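Grallent Opens Its Countertop Baskets to Everyone After a January Sellout

PLIKITHAM, February 6, 2026 - Grallent, the small housewares shop that has been fitting out local kitchens for years, is happy to announce that its Nosatau line of woven baskets is now on general sale, both in the Plikitham store and through the mail. The line was first offered in January to customers on the shop's mailing list, and all 208 baskets set aside for them were spoken for well before the month was out.

The Nosatau began with a simple wish for somewhere decent to put the fruit. Bowls are lovely, but they pile everything in the middle, and the peach at the bottom is always the one you forget. A rectangular basket with room to spread things out seemed a kinder arrangement, and it tucks up against a backsplash nicely, too.

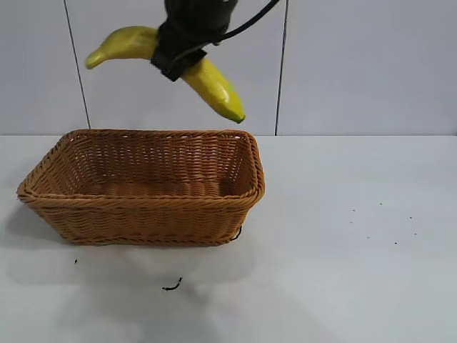
A banana above the Nosatau basket, with its flared sides and braided rim.

"I grew up in a house where the fruit basket was the first thing you walked past after school, and I suppose I have been trying to get that feeling back ever since," said Maribeth Cruzado, owner of Grallent. "We went back and forth over the shape for ages - my poor family ate a great deal of fruit - and I am so pleased that people have taken to it the way they have."

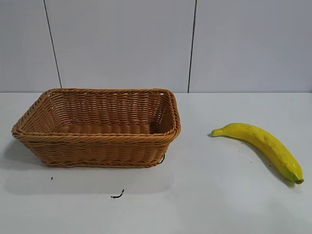 Grallent hopes the basket will find its way out of the kitchen as well, and customers have already written in to say theirs is holding mail, mittens or dinner rolls. The caramel-brown weave was picked to sit easily with whatever a household already owns, and it looks warm and friendly even on a plain white tabletop with a single banana for company. Anyone who would like to see it in person is welcome to stop by and try one out on the shop's big front table, where there is usually a pot of coffee going.

The Nosatau comes in 2 sizes, and each one is sold with a washable cotton liner from the Wan collection. Shoppers who order before the end of the introductory period, which runs for 31 days from today, will receive a second liner at no charge. A new delivery of 883 baskets has arrived at the store, so there should be plenty to go around this time.

Press contact: Maribeth Cruzado, Grallent, Plikitham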